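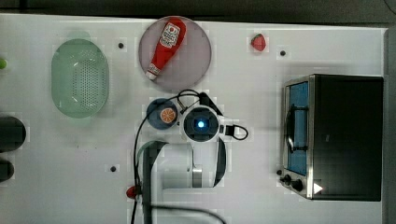 4. Moving your blog to a new host

Use this section if you already have a blog somewhere else and want to bring it to Trotolent. If you are starting from nothing, skip to section 5.

Before you begin, you need:

The login for your old blog, with owner rights. An author or editor login can't make a full export.
The login for your Trotolent account.
Enough free space on your computer for the export file. Blogs with a lot of photos make large files.

4.1 Export the old blog

1. Log in to your old blog and open its settings.
2. Find the export option. It is usually under Tools, Manage or Backup.
3. Choose to export everything: posts, pages, comments and drafts. Some services leave drafts out unless you tick a separate box.
4. Save the file to your computer. Do not open it in a word processor. Saving it from there changes the quotation marks and the import will fail.
5. Make a second copy and keep it in another place, such as a USB drive.

Note: If your old service sends the export by e-mail, the download link may expire. Download the file the same day.

Caution: Do not delete or close your old blog yet. Trotolent copies pictures from the old address during the import. If the old blog is gone, the posts will come through with gaps where the pictures were.

4.2 Check the file size

The import page accepts files up to 100 MB. Most text-only blogs are well under this, even after many years of posting.

If your file is larger, export it by year, or by whatever date range your old service allows, and import the parts one at a time. Start with the oldest. Category names are matched as each part comes in, so you won't get duplicates as long as the spelling is the same.

4.3 Import

1. In Trotolent, open the Dashboard and choose Site, then Import.
2. Pick the file type from the list. If your old service isn't listed, choose Generic XML.
3. Select your file and press Upload. Leave the page open until the bar is full.
4. On the Authors page, match each old author name to a Trotolent user. Anyone you leave unmatched is added as a plain text name with no login.
5. Tick Copy pictures if you want them moved too.
6. Press Start import.

You can close the page after step 6. An e-mail is sent to the account owner when the import is done. Posts are handled in batches of 200, and you will see them appear on the Posts page as each batch finishes.

Note: Imported posts keep their original dates. They are not sent to your e-mail subscribers.

4.4 Check your posts

Open a few posts from different years. Look at:

Accented letters. If a name such as Leitão or Bragança shows up with odd symbols in it, the file was saved in the wrong encoding. Undo the import (see 4.6), go back to the Import page and set Encoding to Western before you upload again.
Links between your own posts. These still point to the old address until you do 4.5.
Embedded video. Players from some services come through as a bare link. Paste the link on a line of its own in the editor and the player will return.
Comments. Replies should be indented under the comment they answer, up to three levels deep. Anything deeper is shown at level three.

Sidebars, blogrolls and themes are not part of an export file and must be set up again by hand. Copy your blogroll into a text file while the old blog is still up.

4.5 Update internal links

1. Choose Site, then Addresses.
2. Type the old blog address in the first box, without a slash at the end.
3. Press Preview. You will get a list of every link that would change.
4. Read the list. Untick any link you want left alone, for instance one in a post about the old site itself.
5. Press Apply.

If you use your own domain name, point it at Trotolent after this step. The records to enter are in section 9. Changes to a domain can take a day or two to reach all readers, and during that time some of them will still see the old blog. Turn off comments on the old one so none are lost.

4.6 Undo an import

1. Choose Site, then Import, then History.
2. Find the import and press Undo.
3. Type the name of your blog to confirm.

Undo removes everything that import brought in, including any edits you have made to those posts afterward. Posts written directly in Trotolent are kept. The Undo button is available for 39 days.

4.7 Error messages

Error 12, File not recognized: The file is still zipped. Unzip it and upload the file inside.
Error 17, Unexpected end: The download was cut short. Export again.
Error 34, Picture source refused: Your old host is blocking the copy. Wait an hour and press Retry pictures on the History page. If the error comes back, download the pictures yourself and add them under Media.

4.8 Closing the old blog

Wait until your readers have had time to find the new address. Put up a last post with the new link and the new feed address, and leave it at the top. Feed readers do not follow a move unless the old host supports redirects, so regular readers may have to subscribe again.

Section revised May 2021, Benedita Bragança. Send corrections through the Help form and give the step number.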